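Buscar en la ayuda Buscar Borrar

Preguntas frecuentes: paro del brazo dentro del tambor (fallo 247)
04/04/2019 | Guadalupe Varela, soporte Vistari

Juntamos lo que más nos están preguntando desde el incidente de la lavandería de Ketumen. Respuestas cortas, se van ampliando cuando haya tiempo. Si tienen una máquina parada AHORA, vayan directo a "Se paró con la pinza dentro".

¿Qué pasó en Ketumen?

El brazo entró a sacar una prenda, perdió la referencia de la muñeca y al salir fue contra el aro de la boca. El límite de fuerza tardó en saltar. Resultado: aro marcado, una yema de la pinza rota, gancho del cierre doblado. Sin heridos. Valentin Renaud estaba a dos pasos y le dio al paro de emergencia.

¿Qué significa el 247?

Diferencia entre la posición que pide el control y la que lee el encoder de la muñeca. El brazo cree que está en un sitio y está en otro. Fuera del tambor es molesto, dentro es peligroso, no hay margen para corregir.

¿Y el 268? Me sale después.

Es la consecuencia. Fuerza por encima del límite durante la retirada. Si salen los dos juntos, apunten el 247, que es el que manda. Si sale el 268 solo, casi siempre es prenda enganchada, otra historia.

¿A qué unidades afecta?

Las que llevan el firmware 2037 del controlador Starkex. Se ve en Ajustes > Sistema > Acerca de. Versiones anteriores no tienen el problema de retirada, lo comprobó Solange Marty en banco la semana pasada. No bajen de versión por su cuenta, se pierde la calibración.

¿Por qué falla justo al salir?

Por la trayectoria. Al entrar el brazo va despacio y con el límite bajo. Al salir, el 2037 sube la velocidad en cuanto la pinza da por cerrado el agarre, aunque el antebrazo siga pegado al aro. Si en ese momento la muñeca ya va desviada, golpe.

En las prendas del fondo es peor. El brazo entra en diagonal desde abajo a la izquierda, va casi rozando el borde, y el gancho del cierre queda enfrente.
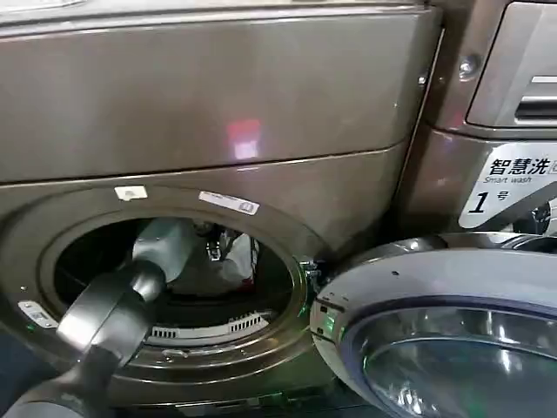
Se paró con la pinza dentro, ¿qué hago?

1. Paro de emergencia, aunque ya esté quieto.
2. Lavadora sin corriente. El tambor no debe poder girar.
3. Nadie mete la mano. Ni para sacar la prenda.
4. Anotar el código y la hora antes de borrar nada.
5. Soltar frenos solo con dos personas, una sujetando el antebrazo. Sin sujeción cae sobre el borde de la boca.
6. Sacarlo a mano siguendo la misma línea por la que entró. No girar la muñeca.
7. Si la pinza tiene tela agarrada, abrirla con la llave manual, no tirar.

¿Puedo empujar la puerta para hacer sitio?

No. La puerta abierta del todo y quieta. En Ketumen alguien la movió con el brazo a medio salir y el gancho acabó doblado contra la pinza. Si no abre del todo porque pega con la máquina de al lado, avisen, hay que mover la base del brazo.

¿Es fallo de la lavadora?

No. Las lavadoras no tienen nada que ver, ni la marca ni el programa. Nos han llegado tres partes contra el fabricante y los tres eran nuestros. Eso sí: si el aro recibió un golpe, que un técnico revise la goma y el cierre antes del siguiente lavado. Con el gancho tocado puede no bloquear bien.

¿Puedo seguir trabajando mientras llega el parche?

Sí, con esto puesto:
- Retirada en modo lento (Ajustes > Trayectorias > Salida). Son unos 3000 milisegundos más por prenda. Se nota, pero se aguanta.
- Recalibrar la muñeca al empezar cada turno.
- Una persona con el paro a mano mientras el brazo esté dentro.
- Nada de turno de noche desatendido. Nada es nada.

Thierry Gaillard pidió una excepción para el local de Langlois y se le dijo que no, así que no insistan por favor.

¿Cómo sé si la muñeca ya está desviada?

Prueba rápida: brazo a posición de reposo, tres veces seguidas. Si alguna de las tres la marca de la muñeca no coincide con la del antebrazo, fuera de servicio. Miren también el cable junto a la articulación. En la unidad de Ketumen el conector tenía juego, y creemos que de ahí vino la lectura mala. Lo está mirando Valentin Baudry, todavía sin informe definitivo.

¿Cuándo sale el parche?

Está en pruebas. No damos fecha, la última vez la dimos en noviembre y no se cumplió. Lo que cambia: la velocidad no sube hasta que el antebrazo entero está fuera de la boca, y con un 247 dentro del tambor el brazo se queda quieto en vez de intentar salir.

¿Quién paga la pinza rota?

Si el registro muestra 247 seguido de 268, garantía. Si se borró el registro, hay que verlo caso por caso, y tarda. Por eso el punto 4.

¿Y la ropa dañada?

Foto de la prenda, número de ticket del cliente y código de fallo. Al mismo formulario que la pinza, casilla "terceros".

¿Qué mando al abrir el parte?

Código y hora, versión de firmware, registro completo (sin recortar), foto del aro y de la muñeca, y si alguien soltó los frenos a mano. Lo último se olvida simpre y es lo primero que preguntamos.

Ya reinicié y funciona, ¿abro parte igual?

Sí. El reinicio borra el aviso pero el conector sigue como estaba. En Ketumen reiniciaron dos veces esa misma mañana.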